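Pintalabios, o cómo acabé en el club de robótica

Me apunté al club de robótica de Moscombe por culpa de Mererid Howells, que me prometió café y poca gente. El café es malo. Lo de la gente era verdad hasta que su hermano Iestyn colgó un cartel en la biblioteca, y ahora hay que llegar a las seis para pillar silla con respaldo.

El proyecto de este curso se llama Bruvo, nombre que ganó una votación en la que yo no participé. Consiste en que dos brazos recojan objetos pequeños y los dejen ordenados en una bandeja. Mi propuesta eran tornillos, que es lo que uno espera de un club serio. Khairul Tuhumury dijo que los tornillos ya los hacía todo el mundo y al día siguiente apareció con una bolsa de pintalabios. Son cilíndricos, ruedan, brillan, y cada marca tiene su propia idea de lo que es un diámetro. Vamos, una maldad.

Llevamos desde entonces grabando demostraciones. Uno mueve los brazos a mano con los mandos, el ordenador toma nota y luego, en teoría, aprende. Tenemos 1,464 intentos guardados, de los cuales un buen puñado son míos y deberían llevar una advertencia. Sivaprasad Kurup los revisa uno por uno en casa y me manda mensajes que dicen solo «¿y esto?». 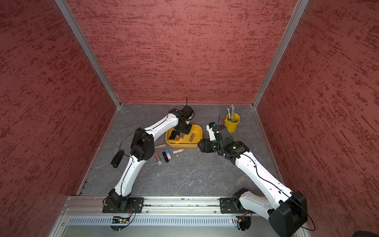 Lo difícil es que los dos brazos no se estorben. El izquierdo suele ir a la bandeja amarilla justo cuando el derecho ha tenido la misma idea, y hay un momento de cortesía – pase usted, no, usted – que acaba con alguien alargando la mano hacia el botón de parada. Colleen Chan, que es la que sabe programar de verdad, opina que es un problema de los datos. Es su manera educada de decir que es un problema mío.

En junio vamos al encuentro de clubes de Skoltdale. Son 10 minutos por equipo y 2 intentos, con los del Raptis en el turno anterior, que el año pasado doblaron una camiseta y todavía lo cuentan. Iestyn quiere que llevemos sudaderas a juego. Yo me he ofrecido a conducir la furgoneta, tarea para la que no hace falta que nadie revise mis demostraciones.

Mañana toca repetir otras 50, porque las últimas las grabé con el mando izquierdo mal calibrado. Sivaprasad aún no ha llegado a esas.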